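Talk notes: grasp state from wrist views in simulation
Speaker: Etenesh Mekonnen. Planner questions go to Aminu Tijani.

1. Setup (two minutes)
Everything today runs in Uvero, our simulator. The arm controller is Brekke and the task planner is Warkeo. Same code path as the Pluvstead lab, with the driver layer swapped out. Start with the renders and let people look before talking.

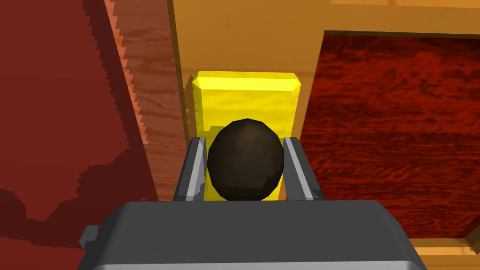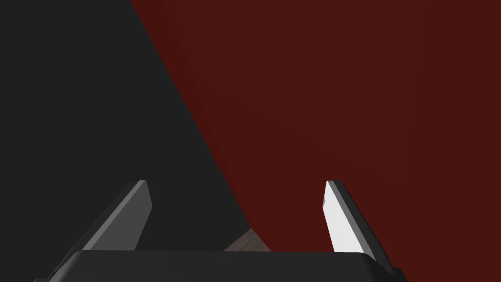

Third one is the wide view, with the robot body and both arms. 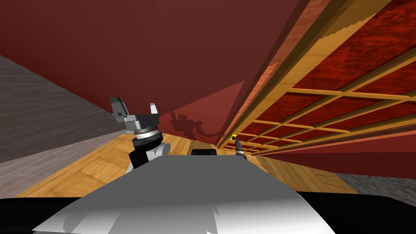
2. What the planner receives
Warkeo does not see pixels. It gets a finger gap, a joint state and a label: held, open or unknown. In the first render the ball sits between the fingers and the label should be held. In the second the gap is open and a dark red surface fills most of the view. A detector that relies on colour has very little to work with there.

3. Where the label goes wrong
We replayed 2243 grasp attempts. Most wrong labels came from views where one large surface took up most of the image. Finger gap alone fixed many of them but failed on thin objects. Pause here for questions on the replay tool.

4. The change
Gap and image score are now fused in Brekke at 100 Hz. If they disagree for over 200 ms the label drops to unknown and Warkeo holds the arm still. No retry is issued from the controller. Retry belongs to the planner.

5. Open items
Render textures are still too clean. Shadow direction differs between the wrist and wide cameras in older builds, so do not mix logs. Aminu has the migration script.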